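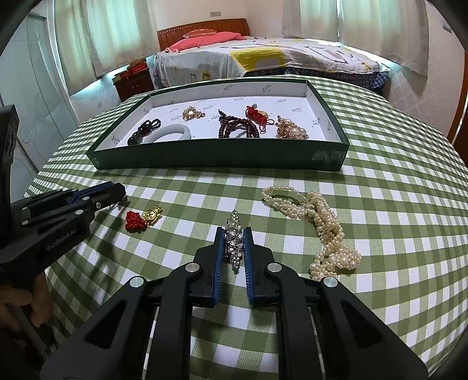
Ustyna Kravets wrote to us that the first version of these notes put every necklace under "chain", and that a twisted pearl rope is not a chain and will never lie flat like one. She is right. The label list was changed in December, and this file describes the list after her correction.

Skomivness: jewelry sorting on a table

Skomivness is a collection of short recordings about one household activity: taking jewelry out of a box, laying it on a tablecloth, and putting it back in order. The current release has 421 recordings.

Labels for the pieces

rope: several strands twisted or clustered together, such as a long pearl necklace
chain: one line of links, no twisting
crystal: a piece made mostly of clear faceted stones, also when it has metal beads
cord: knotted or braided thread, with or without a charm
other: everything we could not agree on (39 recordings contain at least one)

If a cord and a charm are joined, please count them as one piece. In version 3 we still have a few files where they are counted as two.

Surface

The cloth is part of the label file. A checked cloth, for example green and white gingham, is written as "checked". Small pearls over a light check are difficult to outline, and the outlines there are less exact than on plain cloth.

Known problems

The inside of a loop is sometimes marked as necklace although only cloth is there. Wendelin Eder repaired the worst cases by hand. The order of the pieces in the label file has no meaning.

Corrections are welcome. Please write the recording number and the label you propose.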